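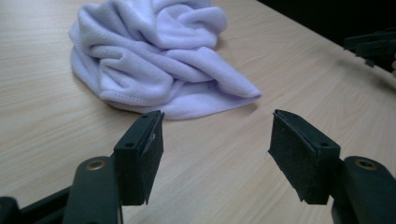

Laurinda Meireles told us, after her first afternoon with the Patness kit, that she would gladly give up half the software for a better way of getting hold of a towel by the hem, and we have kept coming back to that remark while writing this section. It was a fair one, and several of the other people who worked with the kit said much the same in their own words.

### 4.2 Handling of soft goods

The kit comes from Kolline in one case and costs 2990 euros at the time of writing, with two hand-held grippers, a charger, a set of spare pads and a year of access to the recording software. We had it on loan for most of the summer and used it for 31 sessions, nearly all of them on household cloth. Rigid objects are covered in Section 4.1, and we will admit that they gave us a much easier time.

Figure 3 shows the starting position for the towel task: a crumpled fleece towel on a light wooden tabletop, with one pair of jaws open in the foreground and part of a second gripper coming in from the right. The dark pads on the inner faces of the jaws are the part of the design that matters most for cloth, and we would encourage anyone thinking of buying the kit to spend a good while trying them on their own fabrics first. On fleece they did very well. A light squeeze was usually enough to lift a fold clear of the table, and people who had never held the tool before were getting clean lifts within their first 20 minutes. Thin cotton was another matter, and so was anything with a slippery finish, where the jaws tended to close on a pinch of cloth and then let it slide away as the arm came up.

The hem is worth a word of its own. A person folding a towel by hand will feel along the edge until a corner turns up, and does this so easily that it is hard to describe afterwards. With the grippers there is no feeling along the edge, or very little of it, and the wearer has to find the corner by eye. Carolina Prata got around this by lifting the towel high and letting it hang until a corner dropped into view, and then catching that corner with the other hand. We liked her method so much that we wrote it into the instructions for the later sessions (see Appendix B), although it does make each recording a little longer.

Pad wear was slower than we had feared. The Kolline manual suggests a change after 2000 grasps, and we followed it for the first set and then, out of curiosity, let the second set run on. The lifts on fleece stayed good. Lint does gather on the pad faces, though, and we got into the habit of going over them with a strip of tape before each session, a small chore that we would recommend to everybody.

We were less happy with the grip trigger, which is stiff for small hands. Judite Pacheco asked for breaks more often than the session plan allowed, and we changed the plan to suit her. Kolline has told us that a softer spring is due in September. We have not tried it, and the comfort scores in Table 2 all belong to the original part.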